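Fomau Ryu Hand Capture Kit
Set-up guide, section 4: Floor tasks (mopping, sweeping, wiping)

Read section 3 first if the cubes aren't calibrated yet. Nothing below works without it. Written against the current Pladow release, older ones have the menus in a different order.

What you need

Ryu hand-held gripper with its marker cube fitted
Wrist rig with second marker cube, straps
Head camera, charged
Power strip on a grounded outlet
Flat mop, or whatever tool your task sheet names
Pladow open on the recording laptop, project already created

Both hands rigged, or one hand rigged and one with the gripper. Either is fine for floor work. Most sites end up with the gripper in the weaker hand and the tool in the other, bare hand on the handle. Set this in Pladow under Hands before you record. It can't be changed after.

4.1 Cables first

1. Put the power strip down where the operator will not have to step over it. Off to one side, a bit behind the start position.
2. Plug in the gripper. Wait for the tone.
3. Plug in the wrist rig. Second tone, lower.
4. Let the slack out. Stand at the farthest point of the task area, arm fully out, and check nothing goes tight.
5. Slack goes behind you or to the side. Walk the whole area once holding the tool. If a cable crosses your path, move the strip, don't just step high.

CAUTION: Tripping. Cables on a smooth floor slide around and they end up under your feet. Someone in the room should be watching the floor on your first few takes.

CAUTION: Dry mop only, unless the strip is up off the floor and outside the task area. No buckets, no spray bottles near the strip. The gripper is not sealed. Neither is the wrist rig. Damp pads count as wet.

Note: the connectors are keyed. If one won't go in, turn it over. Forcing it breaks the collar and then it has to come back to us at Vorosdale.

4.2 Fitting the wrist rig

1. Sleeve up, or a short sleeve. Fabric over the cube is the number one reason for rejected takes.
2. Cube on the back of the hand side, straps round the hand and wrist. Snug. You should be able to make a fist.
3. Cable leaves toward the elbow side, not the fingers.
4. Shake your hand hard. If the cube shifts, tighten and shake again.
5. Look at the cube. No tape, no dust, no fingerprints on the printed faces. Wipe with a dry cloth. Do not use alcohol, it lifts the print.

CAUTION: Take the straps off if your fingers tingle or go cold. Maximum wear 90 minutes, then a proper break. Not a "hold still while we reset" break.

Straps run small on the first batch. Longer ones are free, ask support.

4.3 Gripper hand

1. Hand through the loop. The loop takes the weight, fingers stay light.
2. Open and close fully. Pladow should draw the full travel, bottom to top. If it stops short, go back to 3.6.
3. Cube must stay below the gripper body and facing out. If you rotated it for a shelf task, rotate it back now.
4. During mopping the gripper hand mostly does nothing. Keep it in veiw of the head camera anyway. Low and in front, elbow loose.

Note: an idle hand still gets recorded. Don't put the gripper down mid-take and don't tuck it behind your back. Pladow marks the stretch as lost and the whole take drops in the list.

4.4 Floor and light

Glossy floors. We get asked a lot. Ceiling lights reflect as long white streaks and when a cube passes over one the edges wash out. Not a big problem with the new tracker but still:

1. Open Preview, look straight down at the tool.
2. Turn exposure down until the streaks stop spreading. Cube squares should still be clean black and white.
3. Lock exposure. If you forget to lock it the camera hunts every time you look up.
4. If streaks are still bad, turn off one row of lights. Not all of them.

Mark the task area. Colored tape on the floor, corners at least. The operator needs to see it at a glance without turning their head away from the tool. Tape also helps whoever reviews the takes later.

Other people can be in the room. They should know a recording is on, and they should stay seated or keep clear of the tool. Get their consent on the sheet before you start, see section 2.

4.5 Debris (optional)

Task sheets marked D need something to clean up. Small dry scraps, paper is good. More than one color helps the labeling. Put them down by hand in one or two little piles inside the tape or close to it. Don't use anything powdery, it gets in the gripper slides and voids the cover on them.

Put them somewhere different each take. Same spot every time and the policy learns the spot.

4.6 Recording a take

1. Stand at the start point, tool in hand, pad flat on the floor.
2. Look at each cube in turn, slowly. Pladow shows two green squares. One green, one gray means a face is blocked — turn your wrist a little.
3. Press Record, or have your partner do it.
4. Hold still until the beep.
5. Push the mop out. Normal speed, normal reach. Don't perform for the camera.
6. Step into it if you need to. Feet in shot are fine.
7. Overlap your strokes. Keep the pad flat, turn it with the wrist at the end of each stroke and don't lift.
8. Finish with the pad flat and both hands in view. Hold still. Press Stop.

Repeat nine times per task sheet, then move the start point. Nine is the batch size Pladow expects, short batches upload but they sit in Pending untill you top them up.

Head position. Look where you're working. If you watch the laptop, the camera watches the laptop. Most common mistake after sleeves.

4.7 Checking

Open the batch list after every batch, not at the end of the day.

Green: keep.
Amber: cube lost for a short stretch. Usually fine. Play it once.
Red: redo.

First-day crews keep about 69 percent of takes. Goes up fast once they stop crossing their arms over the cubes.

If you see red on everything:
Cubes swapped left and right. Check the labels inside the strap.
Hands setting wrong in Pladow.
Exposure not locked.
Cable half out. Push until it clicks.

If it's red only on long strokes:
Mop handle passing in front of the wrist cube. Grip higher up the handle, or rotate the cube toward you by one notch.
Cable pulling on the rig at full reach. More slack.

If the tone goes but no square appears:
Close Pladow, unplug both, wait, plug in the gripper first. Order matters, sorry, fix is coming.

4.8 Packing up

1. Stop and save. Wait for the bar to finish.
2. Unplug at the strip first, then at the devices.
3. Coil cables loose. No tight wraps round the gripper.
4. Cubes in the foam, faces not touching each other.
5. Floor clear, tape can stay.

Service the slides after 200 hours of recording. Pladow nags you. Kit comes back to us for that, prepaid label in the lid. Don't open the gripper body yourself.

Next: section 5, tables and counters.
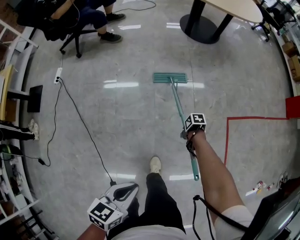 Shahnaz Bepari: Steps are OK but 4.7 needs the bit about order of plugging in moved way up, to 4.1. We lost most of a morning to two tones and no squares before somebody scrolled down that far. Also the longer straps, please just put them in the box. And could the wear limit show up as a timer in Pladow? We're running it on a kitchen timer right now and it goes off in the audio.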